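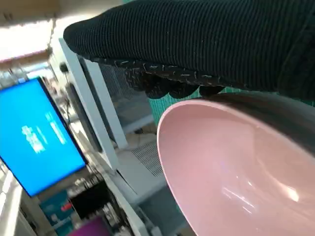 Knit-covered fingertips against the rim of the pink bowl, wrist view.

Bustar Covered-Hand Fault Set

Hello, and thank you for looking in! This is the data card for the recordings we kept after the covered hand on our Zou cell stopped when it shouldn't have, and (what worried us a good deal more) kept going when it should have stopped. We had planned to file the recordings away and get on with bowls. Then Javiera Vergara pointed out that other people put knit covers on their hands too, and might like to know what a bad stretch looks like from the wrist, so we tidied everything up and wrote this.

What is in the set

3258 wrist camera stills, color
182 event records, one text file per event
Joint positions and motor current for every event
Our own notes, lightly cleaned of spelling mistakes

Each event record has a start time, an end time, a label and a free text note. The stills are filed by event, and a few events have hardly any, mostly the early ones, when we were saving pictures at a slower rate and hadn't yet guessed how much we would want them.

What went wrong

The short version is that our stop check trusted the wrist camera too much. Akitz, the small program we wrote to watch over the arm, looks at the picture and decides whether the way ahead is clear. To do that it has to leave out the parts of the picture that belong to the robot, and for that we gave it a mask drawn with the hand bare. Then we put the covers on. The knit is thicker than the bare hand and it shifts as the wrist turns, so part of it fell outside the mask and was read as an obstacle. The arm stopped, and stopped, and stopped again, often with nothing near it.

Now comes the part we are less proud of. To get through a day's work we made the mask bigger. That quieted the false stops beautifully, and it also meant a large piece of the view was being thrown away. On one run the arm carried on toward the shelf with its way blocked, and Meinir Samuel had to press the stop button. Nobody was hurt and nothing broke, but we treated it as a safety fault from that moment on, and the cell was shut down for 14 days while we worked it through.

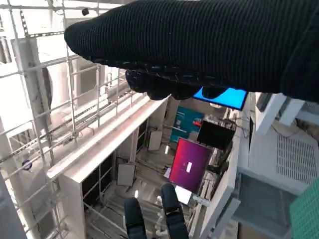 The mask is stored as one plain black and white picture per event, at the same size as the stills, and you can lay it over any of them. Please do try it with the wide mask, because it is quite sobering. The glove takes up most of the upper half of the view in stills like this one, and the blue monitor near the top is already partly hidden behind the fingertips before any mask is applied. Add a generous margin around that and you have very little left to steer by. The lint on the ribbing matters as well. Pale flecks on black knit give the edge finder something to grab, and it would sometimes put the edge of the hand in the wrong place.

Labels

false_stop: the arm halted and we found nothing in its way
missed_stop: something was in the way and the arm did not halt
hand_stop: a person pressed the button
unclear: we argued and could not agree

We left the unclear label in on purpose. If you train on the set, we would keep those events out of the training half, though you may well feel differently, and we would love to hear how you get on.
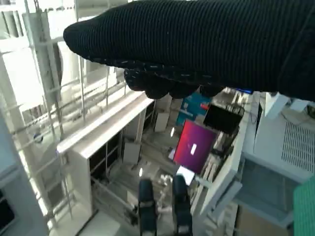

Bright spots get their own column in the event records, under the name glow, and it is worth reading before you trust any brightness rule. We had first written a rule that said anything very dark along the top was cover and anything bright was room. It sounds sensible enough! But there can be a small bright blue patch right at the lower edge of the sleeve, toward its right end, and the magenta screen farther down is a strong patch of color all by itself. A rule that only knows dark from bright will draw a ragged line through that sort of view, and ours did.

How we work now

The camera check no longer has the last word. A separate speed limit holds the arm slow whenever a cover is fitted, and the motor current limit was brought down by 30 percent, which makes some lifts a bit sluggish. We can live with that. The mask is redrawn each time a cover goes on, and if more of the view is masked than we allow, Akitz refuses to start. It is a nuisance on busy mornings.
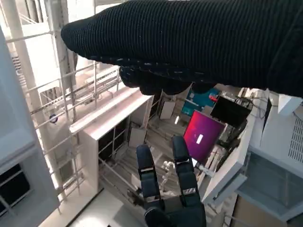 Redrawing the mask takes a few minutes and needs a pose where both the covered hand and the gripper can be told apart. Black on black is the trouble here. What helped us was the metal: the four silver joint bands on the raised fingers show up well against the black, so we start from those and work outward to the palm, and only then trace the knit arm across the top. If your own hand has no bright parts, a strip of pale tape would probably do the same job, though we haven't tried it.

Known gaps

Everything was recorded at Ballton, in one room, with black covers only. The clocks on the camera and the arm drifted apart in a few events, and those are marked drift in the notes. One folder has its events numbered backward, which was our mistake, and we left it alone so that older scripts would still run. We hope to add gray covers in November.

Questions and corrections

Write to Meinir Samuel about labels and to Javiera Vergara about the masks or Akitz. Please give the event number if you have one.

Card last changed July 23, 2024.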